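Drostier – climate op-ed text set

README, last touched in March. Maintained by Yhon Sotelo. Short on purpose, will expand when I get time.

What's in it
600 opinion pieces on climate policy, plain text, one per file. Carbon taxes, coal closures, subsidy fights, the usual. 181 of them have a stance label, the rest don't yet.

Labels
for / against / mixed / unclear. Stance is toward the policy being argued over, not toward climate science. Please read that twice, people keep mixing them up. 12 labels changed after the second pass – see changes.txt.

Sources
Mostly the Mosquera archive, plus 19 pieces from the old Zestgate newsletter. Zestgate files have no bylines. Headlines kept as printed, typos and all.

Running the loader
Point it at the data folder, pick a split, go. Plain CPU is fine, no GPU code anywhere. Whole set fits in memory. If accents come out as junk your encoding is wrong, set it to UTF-8. 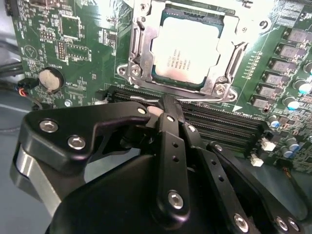
Known problems
- Two pieces on cap and trade are near duplicates. Havent decided which to drop.
- Letters to the editor slipped in with the columns. Filter on the type field.
- Dates are month only for anything out of Mosquera.
- Skews heavily to "against". Dont use it to estimate public opinion.

Splits
Train and test only. Split by author, so the same columnist never lands in both. Unsigned pieces all go in train.

Old name
Used to be called Bronum. Some scripts still look for a bronum folder – rename it or make a link.

Fixes
Send wrong labels to Yhon with the file name and the sentance that changed your mind.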